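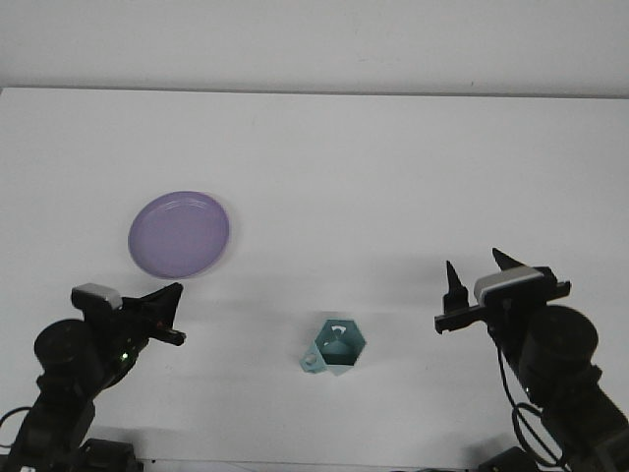
Une assiette violette, un godet hexagonal, une table blanche.

Dresser un coin apéritif sans se compliquer la vie

On lit partout qu'il faut un plateau, des sous-verres et un set assorti. J'en doute. Une assiette à rebord bas et un petit godet suffisent, à condition de les choisir correctement.

Essuyez d'abord la table. Posez l'assiette à gauche si vous servez de la main droite – les guides prétendent que cela change tout, je n'ai pas vu la différence.

Regardez ensuite le godet de près. S'il est percé ou entaillé, oubliez les sauces, quoi qu'en dise le vendeur, et gardez-le pour les cure-dents. Placez-le vers le bord de l'assiette, pas au centre : il reste de la place pour les olives.
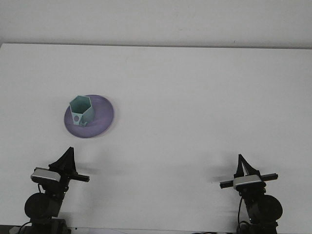
Decha Srithong trouve que le godet décentré finit toujours par gêner et qu'il vaut mieux le laisser sur la table.

Possible. Essayez les deux pendant 3 repas. Quant au « centre de table » à plus de 70 euros, je passe mon tour.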